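[Skekix-list] Table-setting task: grasping the cups, and a question on the log files

From: Daichi Kawaguchi
To: Skekix-list
Subject: Re: Table-setting task: where we are

Dear all,

Thank you for the many answers to my message before the exam weeks. I promised to write again when both arms could work over the same table, and we are now at this point. My answers to Ehab are further down, under his text.

The dishes on the gridded cloth, with the green curtain behind:

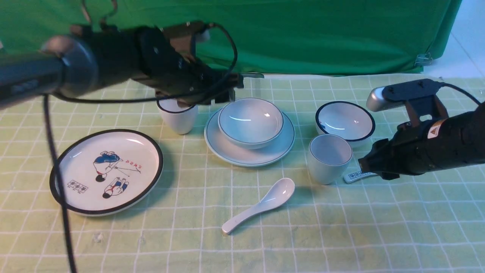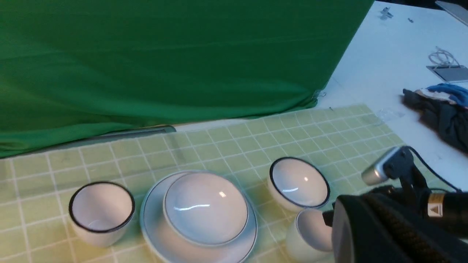
Ehab Ait Ali wrote:

> Daichi, I have read your plan and I like it, but I think you
> make the task too difficult for a student team with one term.
> The soup spoon alone could be a project. When we did the
> cutlery task at our club, the spoon was the object that ate
> all our time, and in the end we pushed it to the edge of the
> table and took it from there. The judges accepted it, but we
> lost points for style.
>
> Two more things. First, do you record the gripper opening
> together with the joint angles, or in a separate file? We had
> them separate, and the clocks were 80 milliseconds apart. We
> found this only after we had trained on everything. Second,
> how do you decide that a cup is "placed"? In the Virker rules
> the cup must stand free for 8 seconds, but I have heard that
> this may change for the June round.
>
> Also please tell me what you do with the chopstick rest. I
> could not find it in your object list.

Ehab, thank you for this. I will try to answer everything in order.

The spoon. You are right that it is difficult. Our problem is the handle: it lies so low that the fingers touch the cloth before they close around it. We have discussed the edge method too, but our table is larger than the area the arms can reach, so the edge is not available for us. What works better at the moment is to press softly on the bowl end with one gripper, so that the handle lifts a little, and take the handle with the other. I say "better" and I don't want to say "good". Out of the last 80 attempts we had success in a bit less than half, and the good ones came mostly from the same two drivers. If somebody on this list has made softer finger pads for ceramic, I would like very much to know which material you used. Ours become smooth after some days and then the spoon turns in the grip.

The clocks. Gripper opening and joint angles are now in one file, with one time stamp. The cameras are still separate. I wrote a small script which compares the first movement in the picture with the first movement in the joint data, and it gives a warning when the difference is too large. It is not elegant. Our recordings have 2527 episodes in total, and the script refused 1128 of them on the first run, which gave me a very bad evening. Most of these came from one wrong setting in the start-up file and could be corrected afterwards without recording again. I can send the script to anyone who asks, but please read the comments at the top first, as it writes over the old time stamps if you don't give it an output folder.

When a cup is "placed". We follow the Virker rule of 8 seconds for the tests which we report. For training we use a shorter time, otherwise each episode ends with a long piece where nothing moves, and the model learns to stay still. It learned this extremely well in our first version — the arm went to the cup, stopped over it and remained there like it was thinking about something else. After we removed the long endings this became rare. I have also heard about the change for June, but I have seen no text of it. Does anybody here have the draft?

The chopstick rest. It was missing in the object list by my mistake. It belongs to the full set, together with the bowls, the cups and the spoon. It is small and light, so the approach must come from above and quite slowly. The first-year students like this one the most, I don't know why. They have asked to have a separate score for it.

Then some points which Ehab did not ask but others did in private messages.

Bowl on saucer: both arms are allowed. We don't fix which arm must take which piece. If the bowl is nearer to the left arm, the left arm takes it. For the competition we may have to fix this, and then we will need to record again a part of the data.

Drivers: every student records in blocks of half an hour and then changes with the next one. Longer blocks gave us tired movements, and one can see it in the curves.

Shiny glaze: the reflection inside the bowls moves when the wrist camera moves, and our old detector followed the reflection instead of the rim. We changed to the Mitska detector, with the brightness lowered, and it is much more stable. D'Souza's version with the edge filter was also tested but it was too slow for our computer.

I would be glad for comments on the spoon especially. If a team wants to try the same set of objects, write to me and I will send the object list (the corrected one, with the chopstick rest) and the sheet with the start positions. The start positions are given in squares of the cloth, so you need a cloth with a similar grid, or you can draw one on paper.

With kind regards,
Daichi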